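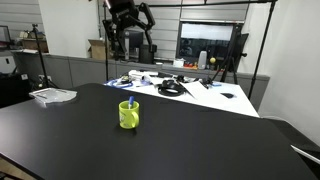 The Mug Swap Is Back

August is when the Skarnberg building cleans out its kitchen cupboards, and this year we're doing it properly. The mug swap runs all day Tuesday in the Karam room on the second floor, and I could not be more excited about it!

For anyone who joined us after the last one, it works like this. You bring a mug you no longer love, you put it on the long counter by the window, and you go home with somebody else's. One in, one out. Bring it washed, please, and check the rim for chips with your finger before you put it out. Last year we had over 100 mugs on the counter by lunchtime, and the leftovers went to the tea room at Iltine, where they're still being used.

Alaric Gallagher has promised to part with his famous soup mug (the one that holds a whole can, with room for crackers). Senad Vukadinović is bringing a pair of hand-thrown ones he made in an evening pottery class. He says they lean a little. I've held one and it's lovely — heavy at the bottom, thin at the lip, with a glaze like wet slate. Get there early if you want it.

We're also adding a new table this time, for mugs that have retired from coffee. So many of us have one on the desk full of pencils or scissors, and they deserve a second home too.

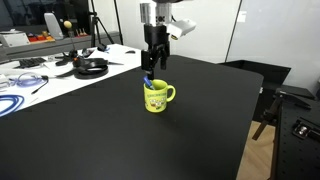 A good desk mug needs weight more than anything. A tall, thin one tips as soon as you drop a pair of scissors in, and then you're under the desk looking for paper clips. I'm a big believer in color as well, and a yellow-green like this one, with its little row of cartoon figures near the bottom, is easy to find on the messiest desk in the building. It makes even a single blue pen look cheerful. If you have something in that spirit at the back of a cupboard, please bring it along!

A few practical things. Travel cups and glasses are welcome, but they go on the side shelf so the counter doesn't fill up. Wrap anything fragile in a dish towel and take the towel home with you. Lids should be taped to the cup they belong to. We have 30 small cardboard boxes for people who walk or bike home, and you'll find them stacked inside the door of the Karam room.

Doors open at 8:30. If you're out that day, leave your mug at the Aron entrance desk on Monday with your name on a sticky note, and say whether you'd like us to pick one out for you. I love doing the picking, so do tell me if you drink tea or coffee and whether you like a big handle.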